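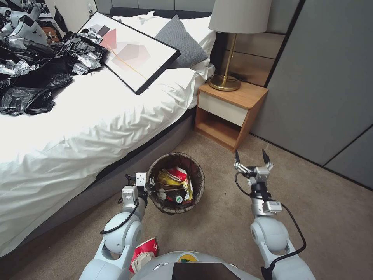 Bedroom set, both arms forward, left gripper at the rim of the wastebasket.

Home > Notebook > Perception > Tools
Filed under: planning, depth, bedroom tasks

6 April 2019

Worked on the rim estimate in Nasura. The fitted circle jumps when wrappers stand higher than the wicker, so the planner receives a goal which is too far inside. I now fit only on the dark brown band and keep the last 6 estimates, median of them. On the recorded set of 200 depth clouds the jump is gone in all except 3.

The black and silver bags on the bed are still bad for depth, many holes. Signe Ekström proposes to mask the whole bed for this task. I agree for the moment, but the mask must be a parameter and must not be written inside the code.

Planning time is now nearly 435 ms with both arms in the collision model. Too slow for me. Cables are not modelled at all.

To do: merge to Frota, ask Signe for the new wrist calibration, repeat with the right arm.

Last updated by S.E., rim filter merged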